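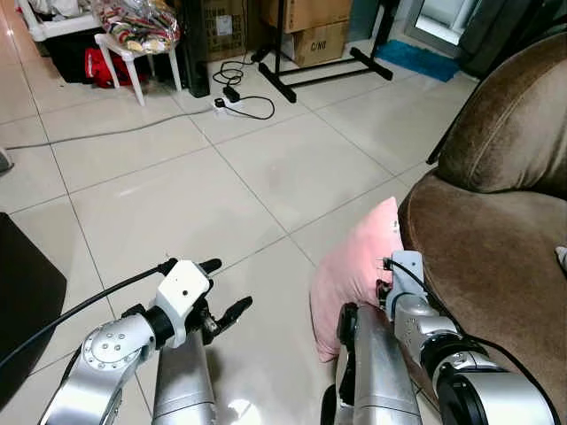
Hanyu Su asked, on reading the draft plan for this series, whether the operator should be permitted to correct a poor contact in the middle of a demonstration, or whether the demonstration should be ended and started again. The draft did not say. Her view was that corrections are worth keeping, provided they are marked, as a policy trained only on clean approaches has no example of what to do after a bad one.

Notebook entry, November 1, 2025
Task: cushion handling from floor level, two arms, remote control
Operator: Tassanee Mahawong

The point raised by Hanyu is accepted. From this entry onward, a correction made within the same reach is to be kept and marked "C" in the log. A demonstration in which the operator withdraws the arm fully and begins a new reach is to be closed and saved as two. The rule applies to the Tiletden series only. The Rullby recordings follow the older rule and should not be relabeled.

Session record. Tassanee operated both arms through the Zou hand controllers. Eight demonstrations were saved, numbers 1079 to 1086 in the running count. Number 1081 carries a C mark. Number 1083 was stopped early by the operator and has been retained with the label "incomplete."

Operator's remarks, taken down at the end of the session:

The right arm is comfortable to drive as far as the cushion. Depth is the difficulty. On the headset view the last part of the reach looks shorter than it is, and she tends to push before closing the fingers. The fabric gives way, so the push is easy to miss from the controller alone. She would like the force readout moved closer to the middle of the display.

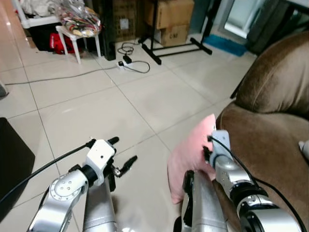 The left arm was to be held ready and open during the right arm's approach. This is written into the task sheet but has been treated loosely in earlier sessions, and the resting position differs from one operator to the next. A fixed start position for the left arm should be agreed before more data are collected – Bristow has one on file from the January work, and it can probably be used with a small change in height.

Controller scaling was left at the default setting. Tassanee tried the finer setting before recording and found it tiring over long reaches. No data were saved at that setting.

Time stamps: the arm log and the head camera log differ by 359 milliseconds at the start of 1079. The difference was the same at the end of 1086, so a constant shift is sufficient for this session. It should be checked again next time and not assumed.

Open items
– Amend task sheet, section on corrections (Hanyu)
– Left arm start position, obtain file from Bristow
– Force readout, request to display group
– Review 1081 and 1083 before they are released for training

The target for the series remains 1758 demonstrations. Floor-level reaches are to be kept in proportion with the seat-level ones

Recent entries
Gripper finger wear, inspection notes
Rullby recordings: labeling rule
Controller scaling, first comparison
Two-operator handover trial

Tiletden Teleoperation Notebook | Contact the notebook editor | Back to top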